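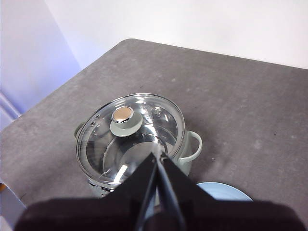 Call for Participants: Home Cooking and Shared Meals Study

Merkell Institute for Household Studies
Posted 18 September 2019

The Merkell Institute for Household Studies invites adults living in the Haltau area to take part in a study of how evening meals are planned, cooked and shared at home. The study is directed by Malcolm Dobson and is carried out from the Institute's offices on Zakuslow Street. Enrollment is open now and will close when all places have been filled.

Purpose of the study

Earlier work at the Institute looked at what households buy. The present study is concerned with what happens between the grocery bag and the table: who decides on the meal, when that decision is made, how leftovers are used, and how plans change when a member of the household comes home late. Particular attention will be given to one-pot dishes such as soups, stews, beans and rice, which came up often in our earlier interviews but were poorly covered by the questions we asked at the time.

The study does not test cooking skill. Participants will not be asked to follow a diet, change their habits or buy any particular food. A household that eats toast and canned soup several nights a week is as welcome as one that cooks from scratch every day.

Who may apply

Applicants must be 18 years of age or older, must live within the Haltau city limits or in one of the neighboring townships, and must prepare an evening meal at home at least 3 times in a typical week. Persons living alone may apply. In shared households, one adult should apply as the main contact; other adults may join the interviews if they wish, and each will be asked to sign a separate consent form.

Employees of the Institute and members of their households may not take part. Persons who completed the Kong Pantry Survey remain eligible and should mention this on the application form, so that their earlier answers can be linked to the new ones with their permission.

What participants will do

Participation lasts 8 weeks. At the start, a member of the study staff will conduct an interview of up to 9 questions, either at the Zakuslow Street office or by telephone. Participants will then keep a short meal diary on paper or online. An entry records the dish, the time cooking began, the people who ate, and what was done with any food left over. Most entries can be completed in a few minutes.

Midway through the study, participants will be asked to list the pots, pans and small appliances they have used since the diary began. Brand names and prices are not needed. A closing interview will be arranged after the final diary has been returned.

Missed entries are expected and should simply be left blank -- please do not fill them in later from memory.

Payment

Participants receive a gift card after the opening interview and a second one after the closing interview. Those who withdraw early keep any payment already received. Parking at the Zakuslow Street office is free for visitors, and bus fare will be refunded on presentation of a ticket.

Privacy

Names and addresses are stored separately from diaries and interview notes. Published results will not identify any person or household. Participants may withdraw at any time without giving a reason and may ask that their records be destroyed, provided the request is received before the closing interview.

How to apply

Application forms are available at the front desk of the Institute, at the Haltau Public Library and by mail on request. Completed forms should be returned to Malcolm Dobson, Merkell Institute for Household Studies, 522 Zakuslow Street, Haltau. Please mark the envelope "Shared Meals Study" and include a daytime telephone number.

Applications are reviewed in the order received. All applicants will be notified by letter, including those who cannot be offered a place. Persons who need the form in large print, or who would like help completing it, may ask at the front desk during regular office hours.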